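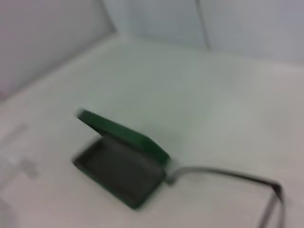

Issue 37, page 24

# Build for one table

Most people who start a robot arm in our workshop at Trondidport want it to do everything. They want it to cook, fold and fetch. I think this is a mistake, and I made it myself for most of a year.

A shared workshop is good at small jobs. We have a drill press, a decent printer and people who will look at your wiring. We don't have a test lab. If you pick one table and one task, you can learn something in an evening. If you pick a whole kitchen, you spend that evening moving chairs.

The task I would defend is a dull one: glasses and a case with a hinged lid. Thin arms and a lid that moves when you touch it will show you every fault in your grip code. Edivaldo Rangel told me it was a toy problem. He then spent most of March on it. 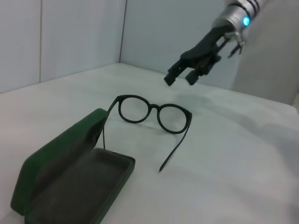
*Open hand over the table, with the glasses upside down beside the green case.*

My second complaint is about money. Members ask me which hand to buy before they have logged a single run. I would put the first 700 dollars into the table, the walls and the lighting. Plain white walls look like a waste until you try to find the edge of a lid against a shelf full of paint cans. Sharon Nyaga disagrees with me on this, and she has built more arms than I have. Her view is that a poor hand teaches bad habits – fair enough, but a good hand in a messy corner teaches very little.

I would also like the workshop to stop judging projects by their videos. Write down the failed grasps. Abílio Magalhães keeps his in a paper notebook by the power supply, and I have learned more from it than from any clip on our page. Anyone can read it if they put it back.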